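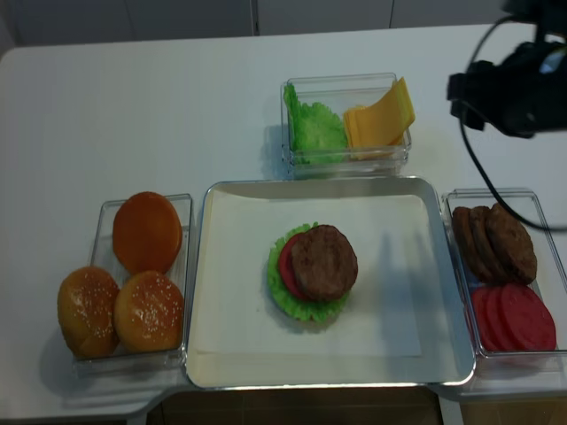 Why do so many towns still run a school lunch program from one central kitchen?

Cost is the main reason, and distance is the second. A single kitchen can buy in bulk, keep one set of records and send meals out to every building in the district by late morning.

The Govstead district adopted this model in 1983 and has kept it through four changes of administration. Its kitchen on Hirero Street now prepares 1483 lunches each school day for six schools. Of these, 799 go to the elementary grades, where portions are smaller and the menu repeats every three weeks.

Melina Giannakopoulos, director of meal services, took charge of the kitchen after a long career in hospital catering. Her first decision was to move the bread order to a local bakery, Drindo, and to bring back a choice of toppings on burger day. Students had asked for both in a written survey. "They were very clear about the pickles," she said.

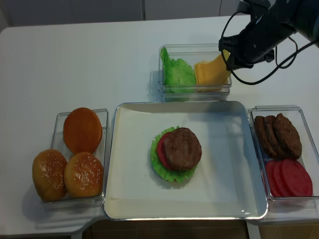
What the district plans next

The present building was designed for a smaller enrollment, and its loading dock can take only one truck at a time. A proposal before the school board would add a second dock and a larger cold room. The board expects to vote in December.

Parents at Chu Elementary, the school farthest from the kitchen, have asked for a different remedy. A petition with 362 signatures calls for hot meals to be finished on site — a practice the school gave up when its own ovens were removed. The district has agreed to study the cost of new equipment and will publish its findings before the vote.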